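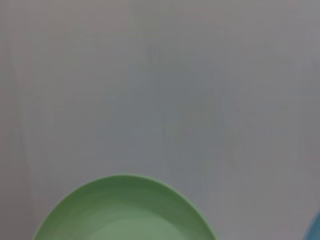

Why does the arm stop short and drop its part after a restart?

The wrist encoder has lost its zero, so the Ivell controller thinks the gripper is lower than it is.

Press the stop and lock out power before you reach in. Check the encoder plug -- on ours it had backed out about 2 mm. Reseat it, power up, and run Home from the Service menu. If fault 33 comes back, replace the cable. Keep the speed at 17 percent for the first two cycles.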